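Music 8: Keyboard Instruments and Their Rooms
Handout: Wind supply and pipe scaling
Instructor: Tegwen Vaughan

Read this before the listening session. The terms set out under each heading will be used in the lab without further explanation.

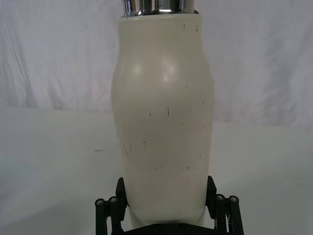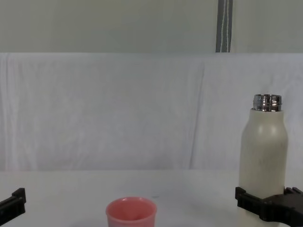 1. Wind pressure

Organ builders measure wind pressure in inches of water. A U-shaped tube is half filled with water, one end is connected to the wind supply, and the difference between the two water levels is read off a scale. Church organs usually run at low pressure, often between three and four inches. Theater organs run much higher, commonly ten inches or more, and some reed ranks need fifteen or above.

Pressure is not the same as volume of wind. A large flue pipe at low pressure may use more air than a small reed at high pressure. The blower has to be sized for both.

2. Reservoirs and regulators

The blower does not feed the pipes directly. Air passes to a reservoir, a box with a hinged or floating top that is weighted or sprung. As the top rises it closes a valve on the supply side. As it falls the valve opens. The weight or spring tension sets the pressure.

If the reservoir is too small for the demand, pitch sags when full chords are played. This was a known fault of the Skamcombe instrument before its second reservoir was added. Compare the two recordings on the course page and note where the sag is heard - it is clearest in the pedal entries.

3. Pipe length and pitch

An open flue pipe sounding low C is nominally eight feet long, and a stop is named for this length. A 4' stop sounds an octave higher, a 16' stop an octave lower. A stopped pipe sounds close to an octave below an open pipe of the same length, so a stopped 8' rank needs only four feet of height at the bottom. Small chambers, such as the one at Dillcombe, often rely on stopped basses for this reason.

4. Scale

Scale means the diameter of a pipe in relation to its length. Wide pipes give a round tone with weak upper harmonics (flutes). Narrow pipes give a thin, edged tone (strings). Diapasons fall between the two.

Diameter does not halve at the octave. If it did, the treble would be too thin. In most ranks it halves at the sixteenth, seventeenth or eighteenth note.

5. Chambers and swell shades

Theater pipes are normally enclosed. The player controls loudness by opening and closing shades at the front of the chamber. The Ellis chamber in Flirnville opens into a hall with 2,000 seats, and its shades are set to open in stages - the first stage makes the largest audible change.

Temperature also matters. Flue pipes go sharp as the air warms, while reeds move much less. Tuning should be done at the temperature of performance.

For the lab: bring a ruler and a calculator. Read chapter 8, pages 67 to 80.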